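Drunholm adds table-setting sets to its loan store

30 July 2026

The Drunholm resource store has added two table-setting sets to its loan catalogue, both listed under reference 2134. They replace the tin tea service withdrawn in April, when the enamel on several pieces was found to be chipped.

The sets were put together by Gunn of Skarkden and are meant for sorting, naming and laying-out activities at nursery level. Dishes are flat with a broad rim and a recessed well, so that items placed on them stay put. The fruit is limited to shapes that are easy to tell apart by outline alone. Star fruit was chosen for its ribs, grapes for their clustered form.

Ibrahim Ibrahim, who manages the store, said the earlier service had been borrowed mainly for tea parties and saw little use in lessons. "Staff asked for pieces that could go straight on an ordinary table, with no tray or cloth," he said. "A plain plate and a few kinds of fruit cover most of what they do."

Loans run for two weeks and may be renewed once. Pieces should be wiped with a damp cloth and dried before return – they are not suitable for dishwashers. Missing items are charged singly at the catalogue rate.

A third set, with vegetables, is on order from Clodovel. No delivery date has been given. Bookings for the present sets are open at the Drunholm counter, and 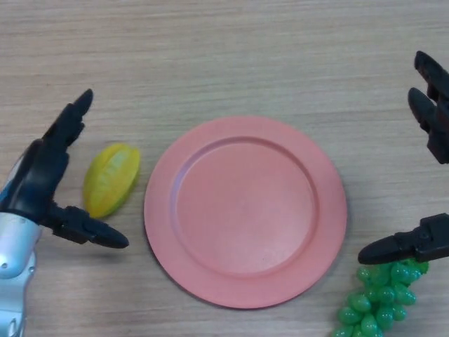
requests from Skarkden can be sent with the weekly van.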